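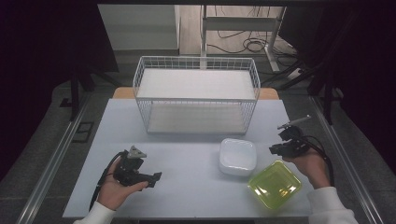

White wire basket with its shelf panel, on the blue-gray table.

10 Dec 2019

Glue log, Wunwood offcuts. Batch 4 is out of the clamps and has joined batch 2 in the bin. Triltico's data sheet promises a full bond in 12 hours. Gave it 12 hours. The joint came apart while I was writing the label for it -- a nice clean label, which I've kept.

Moisture meter still reads the same in June and December, so either the shop has a perfect climate or the battery is dead. Ordered a battery.

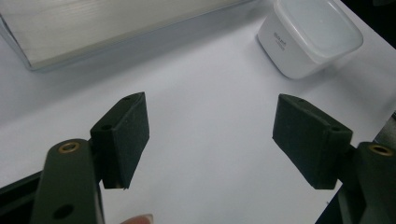
Next try is the Strömberg hide glue, 700 g bag, mixed thicker than the bag says. It smells like a barn and I expect complaints. Rough up both faces with 80 grit first, clamp overnight, and don't peek.

Whoever filed the shear results under "Usance" in the shared folder, please move them back. I suspect it was me.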